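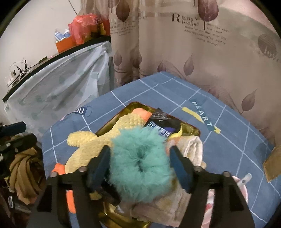
Posted by sumthorpeshorts on Tuesday, March 25, 2025
Filed under: Gear, Lighting, Low Budget

Folta Two-Panel Light Kit Review

So I finally caved and bought the Folta kit! If you've read this blog for any length of time you know I've been lighting my short films with whatever lamps were already in the house (plus one clamp light from the hardware store that smells like burning dust), and I was pretty proud of that for a while. Then we shot the kitchen argument for Sumthorpe last September, and I got the footage home and the lead actress was orange on one side and green on the other. In every take. I spent more evenings than I want to admit trying to fix it in the edit and ended up making the whole thing black and white, which people keep telling me was a bold choice.

Anyway. The Folta kit is $69, it comes with two LED panels, two stands, two little soft covers that snap over the front, and a zip bag that everything goes back into if you fold the stands in the right order. I paid for mine with my own money and I've now used it on two shoots, one interior drama thing that runs 15 minutes and one very short scene in a parked car.

What I wanted was pretty simple. I make small quiet dramas with people sitting at tables and not saying what they mean, so I don't need to light up a parking lot. I need a face to look like a face. I need the color to match from one light to the other, and I need to be able to turn things down really low without the picture starting to flicker or pulse, and I need to be able to carry it all up the stairs to my friend's apartment in one trip with the camera bag on my other shoulder.

Color first, as it's the whole reason I bought them. They match! I set both panels to the same number on the dial, pointed them at a white bedsheet, and the two halves of the sheet looked the same to me and the same to the camera. Skin looks good too. I'd say it's a tiny bit pink at the warmest setting, and on one actor with a ruddy complexion I ended up nudging it a little cooler than I normally would for a nighttime living room, but that took a second and I've never had to think about it again. After the orange and green disaster I could have cried.

Dimming is good but a little annoying. The dial on the back goes all the way down smoothly until the very bottom, where it jumps from "dim" to "off" with nothing in between. If you're doing one of those scenes where somebody is lit by a phone at two in the morning you're going to hit that wall. My workaround was to leave the panel a little brighter and bounce it off a wall behind the camera, and it looked nicer that way than anything I would have done on purpose. No flicker that I could see at any level, and I went looking for it frame by frame in the car scene.

The soft covers are the part I was most suspicious about and I like them a lot. They're just thin white fabric on an elastic edge. They take the hard look off and they weigh nothing. They also show every fingerprint, so maybe don't eat chips during setup (we ate chips during setup).

Okay, the stands. The stands are not great. They go up high enough for somebody seated, and if your actor stands up and crosses the room you're going to wish for more. The legs are thin and the whole thing gets tippy at full height, so I hung a grocery bag with a couple of soup cans in it off the center of each one and that fixed it for our purposes. The knobs are plastic. I overtightened one on the first day and it made a noise I didn't care for, though it still holds. If you already own stands you trust, put the panels on those, the mount is the normal size and mine went right onto an old one from a photo shop with no adapter.

Battery life was better than I thought it would be for the money. With both panels at medium I got through the whole dinner scene, including a long break where we argued over whether the character would really leave the water running. I had the wall adapter ready and didn't plug it in until we were on the insert shots. On full brightness you'll drain them a lot quicker, and they don't warn you, they just go. Losing a light in the middle of a good take is a special kind of heartbreak! There's a row of 4 little dots on the back that shows the charge, but in my experience the last dot means "any minute now," so I treat one dot as empty.

Now, I did borrow the Werkness panels from a friend to compare. Werkness is what everybody in our little screening group seems to have, and I get why. The metal body feels like it would survive being dropped down the stairs, the dial goes all the way down to nothing with no jump at all, and there's an app so you can change the light from behind the camera. They're also a good bit more expensive, and you get a single panel with no stand, so by the time you've built the same setup you've spent your food budget. And please don't skip the food budget, I will die on this hill, a fed crew is a nice crew. Side by side on the same face I had a hard time telling which was which. I shot the same line reading with each and showed my sister the two clips and she picked the Folta, then changed her mind, then asked if she could go back to her show.

I also looked at the Kazemi kit, and I've only handled that one in a store so take this with a pinch of salt. It was brighter. The fan was on. I could hear the fan from the other side of the display, and for the kind of movies I make, where half the scene is somebody breathing and a clock ticking, a fan is a dealbreaker. If you're shooting music videos you probably won't care one bit.

The Folta has no fan, by the way. It gets warm on the back after a long stretch at full power, and I wouldn't stuff it straight into the bag, but you can hang it right above a microphone and hear nothing.

Some smaller stuff I wrote in my notebook:

The buttons are labeled in gray on black and you cannot read them on a dark set. I put a dot of white nail polish next to the power button.

The bag zipper is fine. The bag handle is one thin strap and it digs into your hand.

The instructions are a single folded sheet with drawings. I didn't need them for anything except the trick where you hold the dial down to lock it, and you should learn that one before your first shoot, because I bumped the dial between setups and now there's a close-up in my movie that's a little darker than the one it cuts with. I've decided it's about her mood.

The charging cables are short. Very short! Bring an extension cord, or two, and tape them down.

Would I use them outside? During the day, no. I tried one as a little fill in the car scene with the sun coming through the windshield and it might as well have been a birthday candle. After sunset it was lovely, tucked down by the passenger's feet with the soft cover on, warm setting, pretty low. That ended up being my favorite shot of the year so far and there's hardly anything in it, just her looking at the house and not getting out.

If you already have a real kit, you don't need this. If you shoot big rooms or daytime exteriors, save up for something with more punch. But if you're where I was, making small dramas on weekends with borrowed lamps and wondering why everybody looks seasick, I'd buy it again tomorrow. I might buy a second one, to be truthful, as I keep wanting a third light for the back wall and the house lamp I've been using for that has started to buzz.

The next thing on my list is sound, and I've got a cheap wireless mic set coming that I've read nothing but terrible things about, so I'll write that up once I've tried it in the same kitchen. If you've used the Folta panels with colored gels, tell me in the comments how you got them to stay on. Mine keep sliding off the front and the tape leaves gunk.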